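Writing the handbook that sits by the grill

The operations lead at Tindach has spent most of the past year writing down things her colleagues thought were too obvious to write down. The result is a short set of house rules for recording kitchen tasks with hand-held grippers, now used at the firm's rooms in Salten and Partington.

"People had their own habits," she says. "One would move the plates between takes, another would leave them. You only found out weeks later, when the recordings didn't match."

The first version ran to 121 rules. Operators ignored it. The present one has 59, and she would like to lose a few more. Food tasks take up the longest section, mainly because of heat and raw meat.

"The grill cable has to go off to the side, away from the hand. Raw meat has its own plate. If a gripper finger touches it, you stop and clean the finger before you go near the bread. I don't care how good the take was." 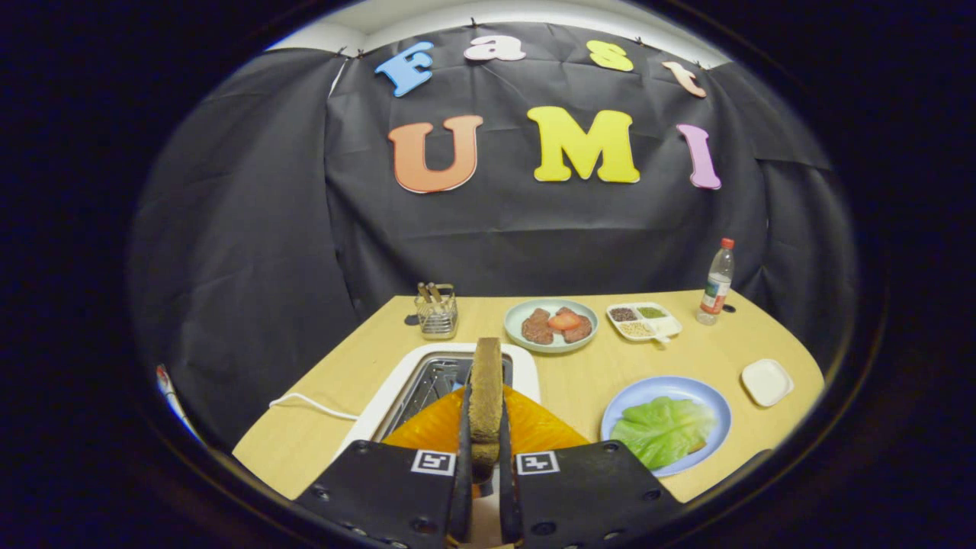 Markers get a page of their own. Each finger is checked at the start of a session and again after lunch, and a marker with grease on it is wiped or replaced. Of the first 3000 takes made under the old habits, 1161 had to be thrown out, and she puts a good share of those down to dirty or lifted markers.

"It's dull work, checking a square of black and white. But it takes ten seconds, and a lost morning is a lost morning."

Skasumov, which supplies the firm's training material, asked for a rule on speed. She refused. Operators are told to work at the pace they would use at home, and a dropped slice is kept in the record and labelled as dropped.

"If you tidy all that away, the robot learns from people who never make a mistake — and then it has no idea what to do when it makes one."

The next revision is due in October. It will cover hot oil, which is banned for now, and shared tables, where two operators reach for the same dish. She expects arguments about the second.

"Everyone thinks it's the other person who should wait," she says. "So we'll have to write that down as well."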